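Budgeting for Handheld Grippers: What the Purchase Order Leaves Out

Wullstead approved its first order for handheld gripper tools in April, after a planning round that took longer than the purchase itself. The company, which prepares training recordings for makers of packing robots, had set aside a single sum for hardware. Its head of procurement, Zofia Walczak, now regards that as the main error in the plan.

"The tools were the easy line to fill in," she says. "We had written nothing down for replacement fingers, storage or staff hours."

The revised budget separates the purchase price from the cost of use. Spare fingers are bought with each tool, and 20 sets are held in stock at the Kivwood site. A further sum of 2,000 pounds is reserved for tables, trays and ordinary shop goods, which are replaced as they become dented or worn. Dariusz Chmielewska, who manages the site, asked for this to be a separate line — small items had previously been charged to petty cash and were hard to trace.

Staff time remains the largest entry. Each operator receives two days of paid instruction before any recording is accepted, and the company plans for some 300 hours of supervised practice a year across the team. 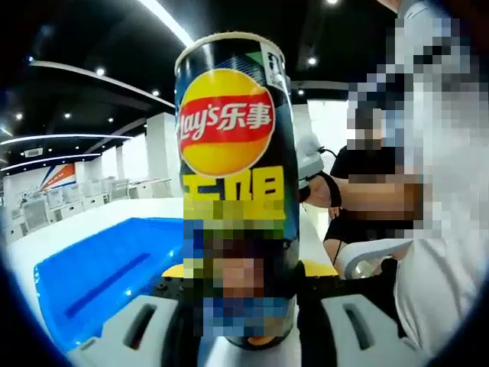 Should a buyer lease the tools first? Leasing suits a trial period, provided that the contract states who pays for worn parts and allows the rent to be set against a later purchase.

Wullstead chose to buy outright, but its supplier, Alemayehu, agreed to staged delivery. The second batch will be released only when the first has passed an internal review of repair costs. Walczak has asked for the same terms in next year's contract.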